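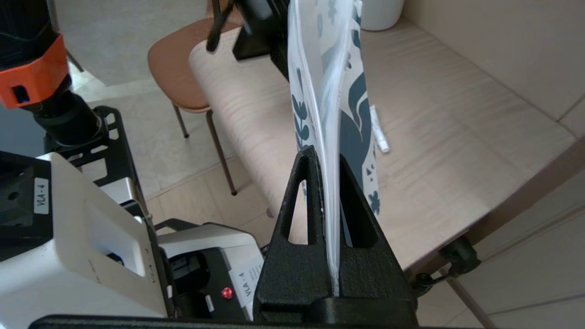
有人在上一篇日记下面留言，说戒咖啡不要一下子断，应该每天少喝半杯，慢慢减，头就不会疼，还说她自己就是这样减下来的，用了一整个冬天。

我看到的时候已经断了两天。头疼是第二天下午开始的，在后脑勺偏右的地方，一直连到眼眶后面。低头系鞋带会更疼，躺下好一点。中午只吃了半碗面，剩下的倒掉了。

先记一下为什么戒。去年搬到 Vutcombe 以后，咖啡喝得越来越多。以前在国内上班，一天一杯，早上在地铁口买，喝到公司正好喝完。到了这边在家干活，厨房离桌子只有几步路，站起来就想煮点什么。早饭一杯，十点多一杯，午饭后一杯，四点钟再一杯。冬天天黑得早，四点钟窗外已经暗了，不喝那一杯好像一天就结束了。

睡眠是从一月开始坏的。上床倒不难睡着，难的是半夜醒。醒来多半是凌晨 4 点，有时候是外面垃圾车的声音，有时候什么声音也没有。醒了以后脑子很清楚，想的都是没用的事：译稿里一个词上下文不统一，母亲的体检报告，水费单上那个我看不懂的项目。躺到六点多又困了，再睡着，闹钟一响整个人是木的。然后起来煮咖啡。

三月底去看医生，本来是看膝盖。医生问睡得怎么样，我说不好，她问一天喝多少咖啡，我说了。她停了一下，把椅子转过来，说先把这个停掉，一个月以后再说别的。膝盖倒没说什么，给了一张纸，上面是几个抬腿的动作。

我拖到四月才开始。拖的理由是手里有一份说明书要交，关于割草机的，很长，客户改了好几遍术语表。交完那天晚上把咖啡豆封起来，放到橱柜最上面一层。磨豆机也收了。那台 Drulero 是去年在旧货店买的，手摇，把手有点松，摇的时候要用拇指顶住。收之前用干刷子刷了一遍，粉槽里积了很多细粉，倒在纸上有一小堆。那堆粉我闻了一会儿，最后倒进了花盆。

第三天，也就是今天，头疼轻了一点，可是人非常困。不像没睡够的那种困，倒像发低烧。早上九点坐到桌前，打开文件，看了一段，关掉，又打开。中间去洗了一次脸。隔壁在装修，电钻一阵一阵地响，平时我会烦，今天居然靠在椅背上睡过去了，醒来脖子很酸。

下午决定出门走走。从家里下坡，过铁路桥，沿河走到集市那边再绕回来，正常走是 40 分钟。今天走得慢。河水比上个星期高，岸边那条低的小路淹了一截，得从上面的草坡绕。草很湿，鞋尖全湿了。有两只鸭子站在淹掉的长椅靠背上。

集市今天不开，广场上只有停着的车。我本来没打算进店，走到 Kırmızıgül 门口还是进去了。这家店卖土耳其的东西，前面是蔬菜和罐头，后面摆了几张小桌子，可以坐下喝茶。以前我来都是喝咖啡，那种很小的杯子，底下一层渣。柜台后面的人看见我就去拿小铜壶，我说今天不要咖啡。她问是不是病了。我说在戒。她说了一句什么，我没听懂，看表情是不太赞成。
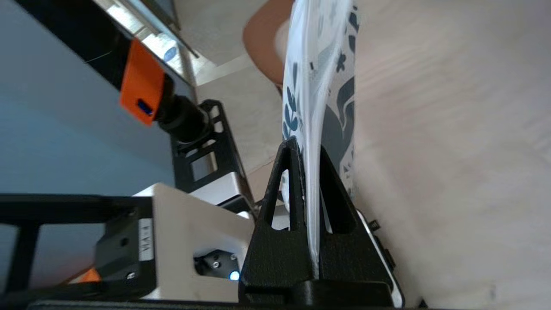

后来她给我倒了一杯苹果茶，说这个没有咖啡因。很甜，喝下去嘴里有点黏。我坐在靠墙的位置，把带去的那本书翻了几页，没看进去。旁边桌子有两个老先生在下棋，下得很快，棋子拍得很响，桌上放着两杯喝到一半的咖啡，味道一直飘过来。我坐了 20 分钟就走了。走之前买了一罐腌辣椒、一把欧芹、一包扁豆。扁豆是红的那种，煮汤不用泡。

回家的路上想了想，戒的时候最难受的是什么。头疼算一个，可是头疼吃片药也就过去了，今天没吃，昨天吃了。更麻烦的是一天里多出很多空档。以前做完一段活，站起来，烧水，磨豆子，等水，冲，端回来，中间正好歇一下，脑子里不想事。现在做完一段，站起来，走到厨房，不知道要干什么。昨天我把冰箱擦了一遍。前天把调料瓶的标签重新写了，桂皮和八角原来写反了，用了半年也没改。

也试了代替的东西。在超市买了一罐 Rellow，是烤菊苣根磨的粉，罐子上说可以当咖啡喝。第一天冲了一杯，颜色很像，闻着也有焦味，喝到嘴里是另外一回事，有点像把烤糊的红薯皮泡在水里。加奶以后好一些。我照着罐子上的说明放的量，后来减了一半，反而顺口了。今天早上又喝了一杯，喝完了，没有倒掉。

大麦茶也可以，母亲从前夏天总煮一大壶，放凉了装在玻璃瓶里。这边的大麦茶是小包装的，贵，味道淡，要两包一起泡。我打算去买生大麦自己炒。炒的时候火要小，一直翻，母亲是炒到一股锅巴味出来就关火，用锅的余热再焖一会儿。她电话里讲过一次，我记在一张纸上，纸现在找不到了。

晚上给她打电话，说起戒咖啡。她说早就该戒，又说外婆从前也是喝浓茶喝得睡不着，半夜起来纳鞋底，家里人的鞋底都是半夜纳出来的。这件事我没听过。我问外婆后来戒了没有，她说没有，外婆说睡不着正好干活。然后她问我钱够不够用，问这边的天气，问膝盖。我说膝盖还是老样子，下楼的时候响。她让我贴膏药，说要寄过来，我说不用寄，邮费比膏药贵。她说那也寄。

晚饭煮了扁豆汤。洋葱切碎，油里炒软，放番茄膏，再放扁豆和水，煮到烂，最后挤柠檬。忘了买柠檬，用醋代替，放多了一点。欧芹切了撒上去。汤很稠，就着昨天的面包吃了两碗，算是这几天胃口最好的一顿。剩下的放在锅里，明天中午热一热。

吃完饭七点多，天还没有全黑。四月的傍晚比我印象里长。对面那家人在院子里收衣服，床单被风鼓起来，收了半天才折好。我把窗开了一会儿，进来一股烧木头的味道，又关上了。

然后坐下来做活。手上是一份新的，量不大，讲一种浴室的密封条怎么装。原文写得很乱，同一个零件前面叫一个名字，后面叫另一个，我列了一张表准备明天问客户。做到九点，居然做得比下午顺。以前这个时候已经喝了一天的咖啡，人是亢奋的，眼睛发干，手上快，错也多。今天慢，一句一句来，回头看没改几处。也可能只是这份比较简单，割草机那份到后面我看见“刀盘”两个字就烦。

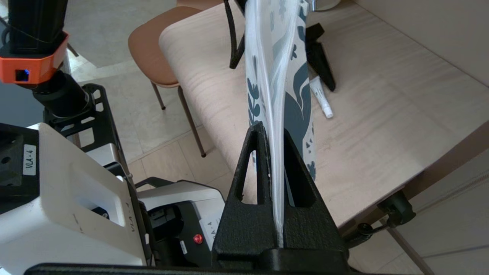
阅读时长：20 分钟

补记几条前两天的，当时头疼没写。

第一天早上起来还是走到厨房，手伸到橱柜下层去拿豆子，摸到的是一袋米。站了一会儿，烧了一壶水，喝了一杯白开水。白开水在这边有一股味道，大概是水管的关系。上午没什么感觉，还觉得这事不难。中午吃了剩饭炒蛋。下午开始打哈欠，打得流眼泪，四点钟特别想喝，就下楼去倒垃圾，倒完垃圾在楼下站着看邻居的猫，看到它不耐烦走了。晚上九点半就上床，睡得很沉，凌晨照样醒了。我本来以为停了咖啡当天就会好，看来没有这么快。

第二天就是头疼那天。上午去了一趟邮局，排队的人很多，站着站着觉得灯光刺眼。前面一个人要寄一个很大的相框，没有包好，柜台让她重新包，她就在旁边的台子上拆开来包，胶带撕得嘶嘶响，每一声都在我脑袋里。轮到我，我把要寄的合同递过去，付了钱，出来才发现没拿收据，又回去拿。回家以后吃了一片止痛药，拉上窗帘躺着。后来看药盒背面，有一种止痛药是含咖啡因的，幸好我吃的不是那种，不然白忍了两天。

晚上好一点，起来看了一部老电影，讲一对夫妻开车去海边，路上一直吵架。看到后半截睡着了，结尾没看到。醒来的时候屏幕已经黑了，毯子掉在地上。凌晨又醒，但这回翻了个身，没有看时间，后来就不记得了。应该是又睡着了。

说到看时间，留言里还有一个人讲，半夜醒了千万别看手机上的钟，看了就会开始算还能睡多久。我以前每次都看。现在把手机放在客厅充电，床头放了一个旧闹钟，钟面朝墙。旧闹钟走起来有声音，头一天嫌吵，塞在抽屉里，抽屉里声音更闷更怪，又拿出来了，垫了一块毛巾。

还有人问，茶算不算。我没有想清楚。绿茶红茶也有咖啡因，医生只说了咖啡，我没有追问，怕她说都算。暂时先都不喝，茶叶罐也放到了橱柜上层，和豆子放在一起。那罐龙井是去年春天带过来的，再不喝也陈了，想到这个有点可惜。等满一个月再说，如果睡得好了，上午喝一杯淡的应该没有关系。

钱倒是省了一点。我翻了一下之前的账，每个月花在豆子上的钱比花在水果上的多，看到的时候有些不好意思。从今天起把买豆子的钱拿去买水果。在 Kırmızıgül 看到有草莓，闻着没什么味道，没买。石榴不是季节。下次去看看有没有枇杷，前年在别的城市的土耳其店见过一回，装在纸盒里，皮上都是斑，剥开来很甜。

我不太确定这个月能不能坚持下来。去年也停过一次，停了四天，碰上赶稿，凌晨起来煮了一大壶，一口气喝完，心跳得很快，第二天就全部恢复原样了。那次没有把豆子收起来，就摆在灶台边上。这次多了橱柜上层这一道，要搬凳子才够得着，膝盖不好，搬凳子爬上去很麻烦。磨豆机还在更里面。

下星期三有个会，要去客户那边，开一个上午。他们会议室里永远放着一大壶咖啡，旁边一盘饼干，进门第一件事就是有人问你要不要来一杯。我想好了说要热水。上次有人要热水，他们找了很久，最后从茶水间端来一只碗口那么大的马克杯，里面的水烫得没法拿。我自己带个保温杯去，里面泡上大麦茶，如果到那时候已经买到大麦的话。

膝盖的动作今天也做了。躺在地毯上，一条腿弯着，另一条伸直抬起来，停住，慢慢放下。医生给的纸上画的人很轻松，我抬到后面腿在抖。地毯该吸了，躺在上面能看到沙发底下有一支笔和一只袜子，笔是我找了很久的那支，袜子不记得了。都掏了出来，袜子洗了，另一只可能已经扔了。

现在十点多，不太疼，只是眼皮重。外面开始下雨，不大，打在窗台的铁皮上。衣服没有晾在外面，不用管。阳台那盆薄荷前阵子冻蔫了，这几天从根上冒出来一点绿的，倒了咖啡粉的是旁边那盆，里面种的葱，还看不出好坏。葱要是长得好，剩下的豆子磨了都给它。

明天要做的：密封条的术语表发出去，买柠檬，买大麦，问房东热水器为什么早上会响，把母亲说的那个膏药的名字记下来，免得她真的寄重了。汤还有一锅，午饭不用做。早上如果天晴，走河那边的路，淹掉的那一截看看退了没有。

刷牙的时候又想起留言里说的慢慢减。如果头疼再来一次，我可能会后悔没有听她的。不过已经到第三天了，回头再去减也不划算。给她回了一句，说谢谢，已经断了，目前还行。她很快又回过来，说第四天会好很多，让我多喝水。

倒了一杯水放在床头，旧闹钟旁边。关灯。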